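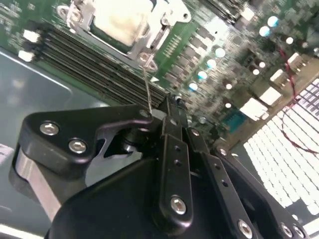

A green motherboard, tilted.

Old computers and the advice that goes with them

Every few months somebody sends me a list of ways to make a tired desktop computer feel new. I've kept most of them, and I've tried a fair number on the two machines we have in the house and on the one in the workshop. A good half did nothing I could notice. A few made things worse. What follows is what I'd still bother with, and what I'd leave alone.

Dust

Dust gets blamed for everything. Yes, a clogged fan will make a computer loud and hot, and clearing it is worth ten minutes of your time. But a thin grey film on the board isn't slowing down your spreadsheets, whatever the man at the market stall told you. I clean ours in May, when I can carry them outside, and leave them be for the rest of the year.

Shut down, pull the plug, hold the power button in for a few seconds and take the side off. Use a soft, clean paintbrush of the sort sold for watercolours, and a can of compressed air in short bursts. Hold the fan blades still with a finger while you blow. Keep the can upright or you'll spray cold liquid over everything.

The vacuum cleaner is the tip I'd most like to see the back of. It can build up static, and the nozzle is a clumsy thing to wave near small parts. I do use ours on the carpet afterwards, where the dust has gone.

Special cleaning kits

I paid for a Prurkon kit once. It had a brush, two cloths, a pair of plastic tweezers and a small bottle of what smelled very much like alcohol. The brush shed. I went back to the paintbrush and a bottle of isopropyl from the chemist, 99 per cent if they have it, and the kit now lives with the bicycle things.

Woller sell a "contact reviver" too. Mei-kuen Tse, who repairs sewing machines and tills and has no patience with sprays, lent me hers to try. I used it on a memory stick that wasn't being picked up. So did taking the stick out and pushing it back in properly, which I ought to have tried first and which worked on the other machine with no spray at all. Draw your own conclusions.
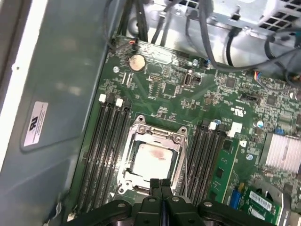 How often does the paste on a processor need changing?
Far less often than people say. If the machine runs quietly and doesn't shut itself off when it's busy, leave it alone. Change it whenever the cooler has been lifted, because the old layer won't seat properly a second time, and consider it if an old machine has become hot and noisy and cleaning the fans hasn't helped.

How much paste

You'll find long quarrels over this: a pea, a grain of rice, a cross, five dots, spread it with an old bank card. I've done the pea and I've done the card and the temperatures were the same as far as I could read them. What does matter is getting the old stuff off. Kitchen roll leaves bits. A coffee filter doesn't, and with a few drops of isopropyl it'll lift most things, given patience. Don't scrape with a screwdriver.

Put the cooler down straight and tighten the screws a little at a time, corner to opposite corner. If you do one all the way first the whole lot sits crooked.

Screws

The egg box method (one cup for each kind of screw) is fine until somebody knocks the table. I prefer a sheet of paper with a rough outline of the case drawn on it, and each screw taped down where it came from. It looks childish and I haven't had one left over in years.

Magnetic trays I'm less sure about. They hold the screws well enough, but the cheap Drorkadus one I bought lost its rubber foot within a month and scratched the worktop. Any saucer will do.

Static

Here the warnings are better founded than I used to think, although the fuss is still overdone. I don't own a wrist strap. I work on a bare wooden table, take my jumper off, and touch something earthed, such as an unpainted radiator pipe, before I start and again whenever I've walked about. Hold boards and cards by their edges. If you do own a strap, wear it, but check that the clip is fastened to bare metal. Clipped to paint, it's jewellery.

Programs that promise to speed things up

Don't. I tried Siriwardena on the old machine. It found 381 "problems" on the first run. I fixed none of them, restarted, and ran it again, and it found 324. After a third restart it was down to 207, and by then I suspect it was simply getting bored. The computer took just as long to start as before.

Three dull things did help: removing programs nobody in the house used, stopping the rest from loading at start-up, and swapping the old spinning hard disk for a solid-state one. The last costs money, and I put it off for two years because I didn't believe the claims. I was wrong about that one – it's the only change my family noticed without being told.

Copy your files to somewhere else before you swap a disk, then open a few of the copies to check they're all there.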